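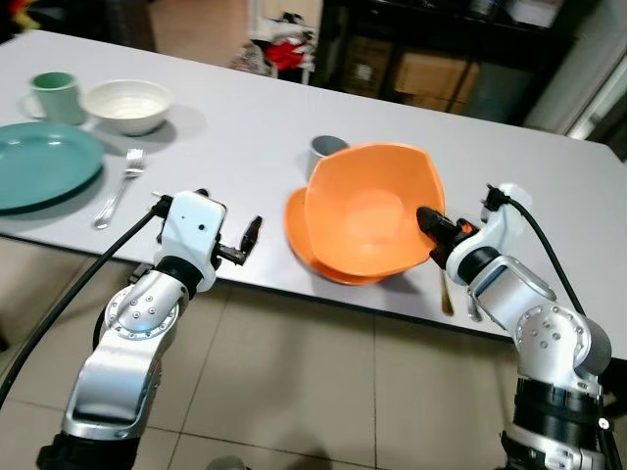 Workshop Tips / Robots at the Table

Good Practice for Table Clearing With a Two-Arm Robot

When I began to train new people for table work at Lesunmont, I wrote these tips on one sheet of paper. Indira Murthy corrected my English and added the part on cables. The sheet has grown a little, but it still fits on the wall.

Before you start

Set the table before the arms are powered. Put the dishes in groups and leave free space between the groups, wide enough for an open gripper. A mug or a bowl placed beside a plate is easy to reach. A small cup standing behind a big bowl is more difficult, so move it forward if you are still learning.

Keep forks and spoons away from the front edge. The arms come from that side, and a handle under the forearm is easy to forget. I ask for 11 centimeters of empty edge, but on a full table we accept 8.

Follow each cable with your hand from the wrist to the base. It should have slack for the full turn of the wrist, and it should not lie on the table.

Handling the dishes

One arm works, the other arm waits. The waiting gripper stays open and above the table, and it does not touch anything. Only when the first arm has finished its move may the second one go down.

For a bowl, bring the fingers to the rim slowly. A bowl which stands on a plate can tilt when the fingers press on its inner side. If it tilts, stop there and look at it before you lift. Our rule is to take the bowl first and the plate second, never the two together.

Our limit for one lift is 345 grams. Weigh any dish you do not know. With ceramic we also lower the speed, and on a tile floor I would lower it again.

People near the table

Stand 90 centimeters back while the arms are on. Do not reach in to save a falling plate. Duangjai Chaimongkol has the stop button in her hand during every run, and she does not hold coffee in the other one.

At the end of the work

Bring both arms up, open the grippers, switch off, and then collect the dishes by hand. Wipe the fingers with a damp cloth without soap. Write every chipped dish in the notebook, also the small chips.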